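Workshop > Notebook > Floor and bench area

We use cookies to remember your settings. Accept | Manage

2023-02-27

Floor first today. Everything on castors went out to the corridor, then two passes with the wide broom and one with the damp mop. The Prenov cleaner is down to the last bottle. I diluted it a bit more than the label says and it left no streaks that I could find by the door, so I'll carry on with that until the new one comes.

Old tape marks are all up. The yellow ones came off in long strips, the white ones had to be scraped. Plastic scraper only, please — the metal one has already scratched the coating near the sink, and a repair kit from Wirnero is 396 before delivery.

Still to decide is where the new lines go. I'd like a clear walkway from the door to the sink, 2,000 mm wide if we can spare it. The Poulain cabinet sticks out 30 mm further than the drawing has it, so measure from the cabinet and ignore the drawing.

The open stretch is smooth grey with a pale light-blue stripe across it now, and I'd rather keep it that way than fill it with boxes again.

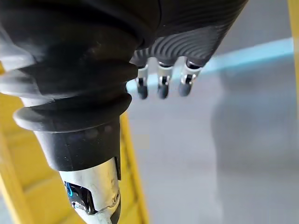 Shelving and benches

Moved the Fimetti shelving to the back wall. Full run is 3,000 mm with the end bay on, and it just clears the socket. Feet levelled, top fixed at two points. The third fixing landed on something hard and I stopped there. Try again with a masonry bit.

Bench tops wiped, drawers not touched. The second drawer down still catches on the left runner. Tried wax, no real change.

To do:
- order floor cleaner and a roll of white tape
- third fixing on the shelving
- mark out the walkway in pencil before any tape goes down
- bring the castor trolleys back in, heavy one last
- find the other broom head

Mop bucket is drying upside down by the sink, leave it there overnight.

2 comments | 0 shares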